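Let the table get dirty

My aunt kept her good dining table under a felt pad, a plastic sheet and a lace cloth, in that order, and I was well into high school before I saw the timber. It was a nice bit of timber, too. She lifted a corner for me one Christmas the way you'd show someone a scar, then put it all back and served the ham.

I've been thinking about that table a lot since we moved to Firnwood, mostly because I have finally turned into the opposite kind of person and I'd like to recruit a few more of you. My position is that a table is a work surface that sometimes has dinner on it. Everything good that ever happened in a house of mine happened on a table that was already a bit of a mess, and I reckon we've all been talked out of that by catalogues, real estate photos and those shows where a couple cries about a benchtop.

When we bought this place I priced up a new dining table, thinking I ought to be a grown-up about it. The one I liked at Stovolero was $824, and that was before delivery, and it came with a care booklet. The booklet ran to 15 pages! I read it in the car. You weren't to put hot things on it, or wet things, or anything with feet, and you were to avoid direct sun, which in our kitchen would mean eating in the hallway. There was a protective kit you could buy separately. I sat there with the booklet on my knee and thought about my aunt and her lace, and then I drove home and we ate takeaway noodles off the old table with the wobbly leg.

I still have the old table. It cost me nothing (it came with a share house) and it has been sanded back twice by people who didn't own a sander.

The thing that got under my skin was the idea of protecting it from us. Who's it for, then? I had a neighbour at the last place who kept two kitchens, a show one and a real one out in the garage, and all the fun was in the garage. You'd go around for a cuppa and be marched straight past the marble to a trestle with a tea towel on it. Lovely woman. I never once saw her sit down in the front room.

So we've settled on paper. A big white sheet over the top when there's a job on, and no fretting about what lands on it. Glue, pencil, tea, the mystery brown stuff that gets on everything. When it's had enough you roll the lot up and bin it, and you've got a table again by teatime.

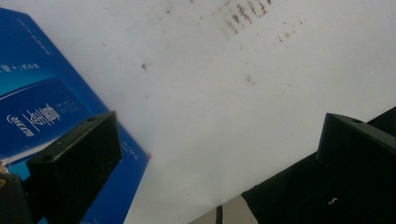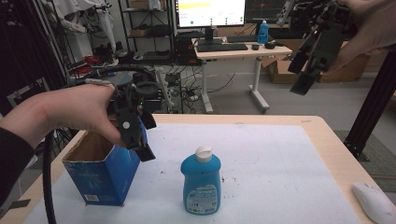

What the paper is for

I can hear the objection already, because Solveig Solberg made it to me over the fence at some length. Isn't paper just my aunt's lace cloth in a cheaper outfit? Aren't I protecting the table after all?

Fair cop, partly. I had to go away and think about it. But my aunt's layers were there so that the table would stay the same forever, and they made everybody at it behave. You kept your elbows in. You asked before you got the paints out and the answer was no. Paper works the other way on people. Put a sheet of it down in front of a grown man with a biro and he'll be drawing a shed on it within a few minutes. Kids lean on it and colour in whatever's closest. I've had a whole argument about where to put the water tank settled in the margin beside the butter.

Solveig is not convinced. Solveig has coasters for her coasters. But she did stay for a second cup, and I noticed she wrote a phone number on the paper when she thought I was filling the kettle.

The cost of keeping things nice

There's a money side to this that people get a bit funny about. Last March I went through the cupboard under the sink and the one in the laundry and added up what we'd spent over the year on sprays, wipes, polish, stone sealer (we don't have any stone) and a thing called Garkex that you're meant to leave on overnight. It came to $388. That's a fair few fish and chip dinners. I don't think our house was one bit nicer for it. It smelled like a dentist's.

Now we've got hot water, a cloth, and one bottle of something for when it's truly grim. I'm not advocating filth, by the way. Wash your hands and do the chopping boards properly. I'm talking about marks, the ordinary grey and brown evidence that somebody's been doing something, which we've somehow been taught to feel crook about.

I catch myself at it still. Someone texts to say they're ten minutes off and I go into a mad sweep, everything into a box and the box into the bedroom, and then they turn up and sit at a bare table and we all talk about the traffic. Leave the stuff out and they'll pick something up and ask what it is. Half my best conversations in this house have started with a visitor poking at a half-finished job and telling me I was doing it wrong.

My daughter's friend Xie, who is nine and doesn't muck about, came in a while back and looked over the whole catastrophe – scissors, toast, one shoe – and said, "Are we allowed to use this table?" I said yes. She said hers at home was for looking at. Then she pushed the shoe aside and got stuck in, and I had to be asked to move my tea.

I did go back to Stovolero once, for a lamp. The table I'd liked was still on the floor, marked down to $759, and it had a ring on it where someone had put down a coffee. I liked it a lot better. I nearly bought it, too, but ours has the wobble worked out with a folded bit of cardboard and I've got used to where my knees go.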